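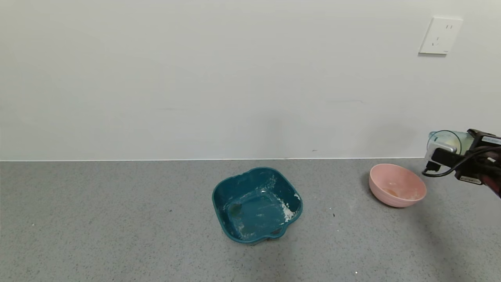 Section 4: Dry Ingredients and the Prameck Jar

Welcome to the part of the guide we had the most fun writing! Powders are where your Prameck blender really gets to show off: pancake mix, milk powder, ground oats, custard, you name it. Take a minute to set up first and you'll be blending in no time.

Before you start

1. Unplug the base and set it on a flat counter near a wall outlet.
2. Lift off the jar and check the inside with your fingertips well clear of the blades. It must be completely dry, ribs and all.
3. Measure your powder into a basin or bowl with a wide mouth.

CAUTION: Never put powder into a jar that is locked on a plugged-in base.

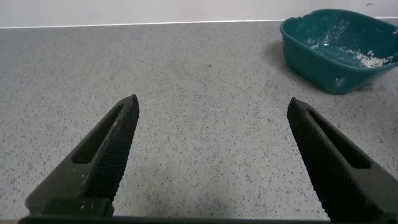 Clear more counter than you think you need. A jar, a lid, a measuring bowl and a scoop take up a surprising amount of room, and it's so much nicer to pour with your elbows free! Push the bowls off to one side, as with the teal basin here, and keep the middle of the counter bare for the jar. On a speckled gray top like this one, light powder can be hard to spot, so wipe it down when you finish.

Filling the jar

4. Stand the jar on the counter, off the base.
5. Bring the basin right up to the rim and tip it slowly. Let the powder slide in by itself.
6. Tap the side of the basin to loosen what's left, then scrape the corners with a soft spatula.

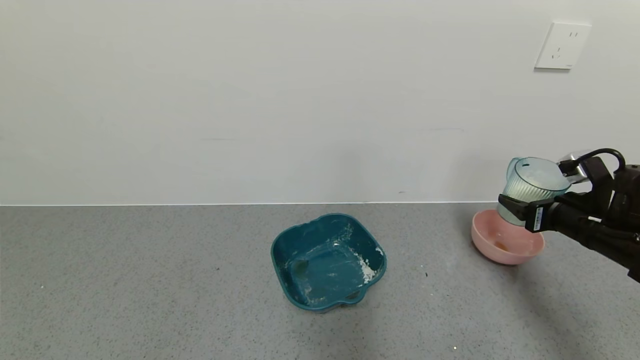 Fig. 2. Powder clinging to the inner walls of the basin.

NOTE: If your recipe is fussy about weight (the Jisham flatbread on card 5 certainly is), brush that last bit in as well.

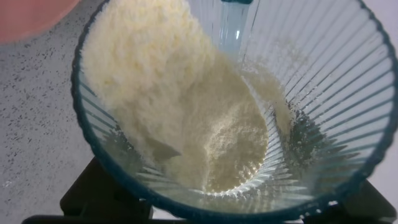
Fine powders are light and love to travel, so pour low and steady and give the heap time to settle. Aim for the center of the jar. You'll still get a film on the ribbed glass, like the dusting along the right wall in this one, and a dry pastry brush takes care of it beautifully. Wipe the rim too, all the way round, or the lid won't seat properly.

7. Fit the lid and press until it clicks.
8. Lock the jar onto the base, plug in, and pulse 2 times before choosing a speed.

CAUTION: Wait for the powder to settle before lifting the lid. Opening early puts a cloud in your face!

Search this guide
Enter keyword or part no. Go

Related sections
Jar lid, part 2522: removing and refitting
Cleaning the ribbed jar
Hiltau recipe cards: pancakes and batters
Ackroyd spatulas and brushes
December baking supplement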